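Keeping a Workbench Top in Good Shape
Shop and Home Tips — Tullgate

A bench top takes more wear than anything else in the shop, and most of the damage comes from small habits. Glue, metal filings and spilled finish do more harm over a year than a hammer does.
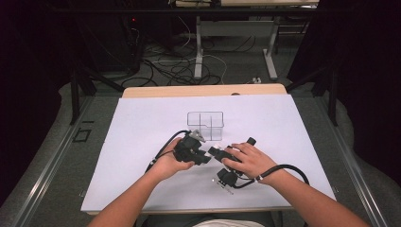

Wipe up glue while it is soft. Once yellow glue has set, scrape it with a dull chisel held nearly flat, then go over the spot with 220 grit. For messy jobs, cover the top first. A large white board laid over a light wooden tabletop makes dropped screws easy to find, and it can be lifted off when the work is done. Mark one side "glue" and keep the other side clean.

Oil the bare wood twice a year. I do mine in August and again in winter. Two thin coats soak in better than one heavy one — leave a night between them.
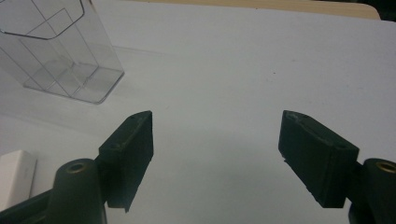 Rags used with linseed oil can catch fire on their own. Spread them flat outdoors until they are stiff, then throw them out.

If the top rocks, check the floor before you cut a leg. A cedar shingle under the short leg is usually enough.
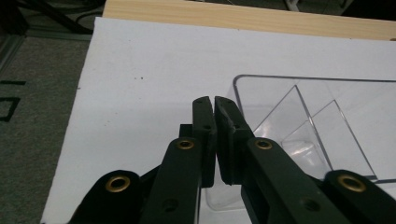 Tighten the leg bolts when the heat first comes on in the fall. Wood shrinks in dry air and the nuts will take another quarter turn.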